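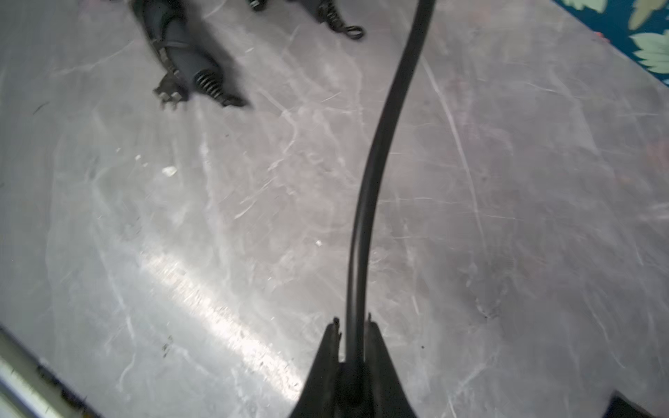
Scratches and swirl marks on the brushed metal top.

Hornberg steel polish, 12 oz bottle
Reviewed 2020-06-15

I bought this after Clomow stopped selling the paste I used before. It is a thin gray liquid with very little smell. I put it on with a cotton rag, waited two minutes and wiped with the grain. Fingerprints and water spots came off my sink and the range hood on the first pass. Fine scuffs looked softer after the second – deep scratches stayed, and the label does admit that much. I used about 30 minutes on the hood alone.

The cap leaks if the bottle is stored on its side. The Nedard cream is thicker and easier to control, but it costs more. Four stars.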